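The Zoltitia Flies Again

Urmila Chauhan had wanted to win the Kasten Cup ever since she was 11, and today was the day! She had been up since before the birds. She had eaten two breakfasts. She had told the bus driver, the lady with the dog, and a man who only wanted to know the time that she was going to fly her own plane over Kasten Lake, all the way out to the lighthouse and back.

The plane was called Zoltitia. It was red and cream, with long, patient wings, and Urmila loved it more than was sensible for a grown woman with a dental practice.

"You're bouncing," said Nipon Suwannarat, who was holding the tail.

"Of course I'm bouncing! Look at that sky!"

It was a wonderful sky, high and blown clean, with a few fat clouds strolling east. Nipon looked at it for a polite amount of time and then looked at the nose of the plane.

"It was making that sound again," he said. "The sandy one."

Urmila stopped bouncing.

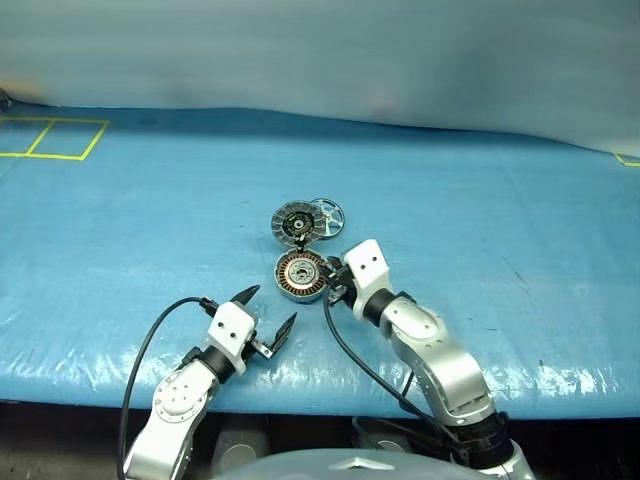
The hall behind the boathouse smelled of coffee and wet coats, and every flier on the lake seemed to be in it, talking at once. Urmila pushed through to the repair corner with her heart going like mad. The table there had a blue plastic cover, and on it Nipon took the motor to pieces, laying the silver bell with its curved spokes down flat beside the dark grey housing. She thought they were beautiful, those spokes, like something off a tiny carnival ride, and for a moment she forgot to be scared.

"Sand," said Nipon, and held up one fingertip.

"From the beach landing?"

"From the beach landing you told me was a grass landing."

"There was some grass," said Urmila.

He laughed so hard he had to put down his brush, and then she was laughing too, and an old man from the Gametti club came over to see what was so funny and stayed to lend them his good oil.

They made the start with 3 minutes to spare. Zoltitia went up off the dock humming one clear, sweet note, and Urmila whooped so loudly that the ducks left. Out past the buoys she went, out past the island, smaller and smaller, until she was a red crumb turning at the lighthouse.

"Bring her home," said Nipon — and he was bouncing.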